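Newsletter > Clubs > Skultcombe Robotics

Robot club: worth £620?

Kusum Chaudhary's students promise a helpful robot by October. I have my doubts, having heard the same last year.
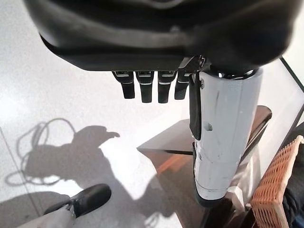
Club money went mostly on the hand, and Zoltán Kiss calls it a bargain. Four black fingers in a row look smart enough. I'd still like to see it fold one shirt before we pay for another.

Recent items
Chess club results
Iketti trip: 25 places
Choir needs tenors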